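Filed under: Printers & Labels, Solved

Ticket 62 - label printer skips every second label

Raised by Cirilo Camacho, Zastley warehouse. The Tustard printer feeds two labels for each one printed. Started after we opened a new roll of 2,000. Restarted the printer and changed the cable - no difference.

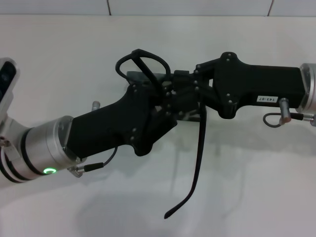

Sillix driver reinstalled, same fault. Ran the gap calibration with the lid shut and it failed both times. The gap sensor is a clear window, no wider than the bridge on those black glasses, and it had glue across it. Cleaned it with a dry swab, calibrated again and printed a full strip with no skips. Closed Fri 21 May.

Comments

quintero_stores: Same fault here, also glue.

Mags: Where is the sensor on the older model?

quintero_stores: Under the roller, left side.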